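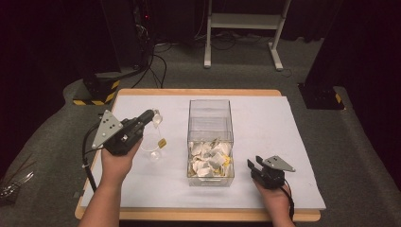 Food and Drink Supply Chains
Lecture 3: Tea, from leaf to packer
Notes by Hedvika Štěpánek

Reading before the seminar: chapter 4 of the course reader, and the Kereama sale sheet (on the course page).

1. The plant

Black, green, white and oolong tea all come from the same species, Camellia sinensis. There are two main varieties. The China type has small leaves and stands cold better. The Assam type has larger leaves and does well in hot, wet lowlands. Peppermint, camomile and rooibos are not tea in this sense and are outside this lecture, although packers often run them on the same lines.

Left alone the plant grows into a tree. On an estate it is pruned to waist height, which keeps new shoots coming and puts them within reach of the pickers. The usual standard is two leaves and a bud. Coarser picking gives more weight and a lower price.

2. What happens at the factory

Fresh leaf spoils quickly, so the factory is normally on or near the estate. For black tea the stages are:

Withering. Leaf is spread in troughs and air is blown through it. It loses a good part of its water and goes limp.
Rolling or cutting. The leaf is broken so that the juices meet the air.
Oxidation. The leaf turns from green to copper brown. Older books call this fermentation, but no yeast is involved.
Drying. Hot air stops the oxidation and brings the moisture down to a level at which the tea will keep.
Sorting. Sieves separate the tea by size.

Green tea skips oxidation. The leaf is steamed or pan-heated early on, which stops the enzymes working.

Two methods are used at the second stage. Orthodox rolling twists the leaf and gives a range of sizes. CTC (crush, tear, curl) passes it between toothed rollers and gives small, even pellets that brew fast and strong. Most CTC tea goes into bags.

3. Grades

Grade names describe size and appearance. They do not describe flavour, and students lose marks on this every year. The order from large to small is whole leaf, broken, fannings, dust. Dust sounds like waste but it is a proper grade with its own buyers – in some markets a good dust fetches more than a poor broken.

Smaller pieces have more surface for their weight, so they brew faster. A catering buyer who wants a dark cup in two minutes will not pay for whole leaf.

4. Selling

Tea is sold at auction, by private contract, or direct to a packer. At auction a broker tastes each lot beforehand and puts a value on it. Buyers receive samples and do their own tasting.

Our case is the Kereama sale in January. The catalogue had 38 lots, making 1,006 sacks in all. Trindon took 267 sacks, all of them fannings and dust. Femmont bought fewer sacks at higher prices and wanted broken grades for a loose tea range. Look at the sale sheet and work out the average price paid by each firm, then the spread between the cheapest and dearest lot within a single grade.

Note that some lots were withdrawn and offered again. Do not count them twice.

5. Blending

Crops change with the season and the weather, and customers expect the same cup all year. The blender's job is to hit a fixed taste and a fixed cost using whatever is on offer. A large blend may use tea from dozens of gardens. If one origin becomes dear, the recipe shifts a little at a time.

Elba Troncoso's guest talk covers this from the buyer's side. She worked at Fleten for several years and will bring her old blend cards. Questions for her by March 23, 2023, please.

6. Terms to know

Flush: a period of new growth. First flush is the spring crop.
Liquor: the brewed tea as judged by a taster.
Brisk: lively, opposite of flat.
Garden: an estate, or part of one selling under its own name.
Reprint: a lot offered again after failing to sell.

Seminar task: one side of A4 on why a packer might prefer private contracts to auction. Use the Kereama figures where they help.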